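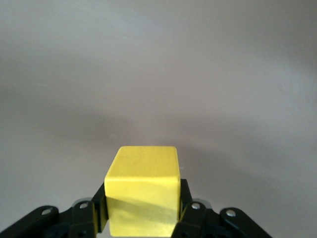 Speaker notes: Butter tarts without tears
Grillmont Community Kitchen, Tuesday evening group

Slide 1. Title

Hi everyone, so good to see a full room for pastry! I'm Solange Zacharias, I bake at Nestora, and I've been making butter tarts since I had to stand on a chair to reach the counter. Tonight is the talk I wish I'd heard before my first Christmas market, when I sent out trays of tarts with filling glued to every cup of the tin.

(Thank Réjean for the ovens. Ask who has made butter tarts before. Ask who is on team raisin. Let them argue for a minute, it warms the room up.)

Slide 2. What we're getting through

Pastry first, then filling, then the bake, then we eat. Questions any time, just shout. There's a handout by the door with the full recipe, so please don't try to write down every amount while I'm talking.

Slide 3. The pastry

I use half butter and half lard. All butter tastes lovely but it slumps in the tin if your kitchen is warm, and mine always is. If you don't eat lard, vegetable shortening does the same job and I promise I won't look at you funny.

Keep the fat cold, keep the water cold. A spoonful of vinegar in the water. I rub the fat in by hand until the biggest bits are the size of a pea, and then I stop, even though every part of me wants to keep going. Those lumps are your flakes!

Jocelyn Charbonneau taught me to add the water with a fork and stop while it still looks too dry. Squeeze a handful. If it holds, wrap it up. It'll even out in the fridge while you get on with something else.

(Pass the two bowls around: left is right, right is overworked. Say that slowly, I got it tangled last time.)

Slide 4. Rolling and cutting

Rest the dough for an hour, longer is fine, overnight is great. Roll it a touch thicker than you would for a pie. Thin pastry is the number one reason tarts leak, and once the filling gets under there it turns into toffee and you're chiselling.

Cut your rounds bigger than you think. For a standard muffin tin I use a 10 cm cutter, and the dough should come just above the rim. Press it into the corners with a little ball of scrap dough, not your fingernail. Any holes, patch them now with a dab of water and a bit of scrap.

Then back in the fridge, tin and all. I know, more waiting. Put the kettle on.

Slide 5. The filling

Okay, my favourite part. Brown sugar, corn syrup or maple syrup, butter, egg, a splash of cream, vanilla, and more salt than most recipes give you. The old church cookbooks go very easy on salt and I think that's why some people say butter tarts are too sweet for them. Try a good half teaspoon for a batch of 12 and see what happens.

Soft butter, beaten into the sugar by hand. Leave the mixer in the cupboard, because you don't want air in this. Air puffs up in the oven, climbs over the edge and burns. Egg next, then the syrup, then stir until you can't feel much grit on the bottom of the bowl.

On maple: use the darkest you can get. I did a side-by-side with Man-sik Woo for the Dhillon Street fair and the light syrup just vanished next to the brown sugar. The dark stuff came through beautifully, a bit smoky, a bit like the bottom of a pan of caramel. We ate far too many getting to that answer and I'd do it again tomorrow.

(If someone asks about all maple and no brown sugar: yes, but it sets softer. Suggest an extra yolk.)

Slide 6. Raisins, pecans or plain

I'm team raisin, sorry plain people. Soak them in hot water for 10 minutes and dry them well on a tea towel. They go in the shell first with the filling poured over, so every tart gets its fair share. Same with pecans, only toast those first.

Currants are lovely too and don't get enough love. Man-sik does his with currants and a little orange zest, and there's a plate of those at the back for later. Hands off until the end!

Slide 7. Filling the shells

Two-thirds full. It'll look stingy. Please trust me on this one, I've cleaned the oven floor often enough. Use a jug with a proper spout and wipe up any drips on the rim of the tin before it goes in.

Slide 8. The bake

Start hot and low down. I go 220 C on the bottom rack for 8 minutes, then turn it down to 190 C without opening the door and carry on until the pastry is golden and the filling is bubbling at the edges. If you like them runny, take them out while the middle still wobbles. If you like them firm, give them another 3 minutes or so and check again.

Every oven has its moods. Réjean Boychuk swears the left one here runs hot at the back, and having baked in it this afternoon, I'm with him. Turn the tin around once when you drop the heat if yours is the same. Yes, that means opening the door. Be quick.

(Demo tray goes in now. Set the timer! Leave it on the bench where I can hear it.)

Slide 9. Getting them out

This is where hearts get broken. Let them sit for a few minutes, then run a thin knife around each one and give it a little twist. If it turns, it's free. Leave it in the tin a while longer to firm up. If it doesn't turn, there's a leak, and you want to ease it loose while the syrup is still warm.

Lift them out with two butter knives, one on each side. Cool on a rack. The filling is hot enough to take the roof off your mouth, so keep an eye on the kids (and on Sherif Morsy, who was caught last year).

Slide 10. Keeping them

A tin on the counter with baking paper between the layers will see you through three days. They freeze wonderfully. I love them straight from the freezer with a cup of strong tea, when the middle goes chewy like a caramel. Warm them in the oven if you want the pastry crisp again. The microwave makes it sad.

Raw shells freeze well too. Do a double batch of dough, line your tins, freeze, then pop the shells out into a bag. Fill and bake from frozen, just add a couple of minutes.

Slide 11. Questions

(Likely ones:
Gluten-free pastry? Jocelyn has a good one with rice flour, take her recipe card.
Can I halve the filling? Yes, use a small egg.
Why did mine crack on top? Baked too long, still tasty.
Store-bought shells? Go for it, put them on a hot tray so the bottoms cook.)

When the timer goes, tray out, show the wobble, do the twist test on one from the middle row. Then plates, napkins, and a show of hands for raisins again to see if I've won anybody over.

Next month is April, and Jocelyn is doing hot cross buns. Sign-up sheet is beside the kettle.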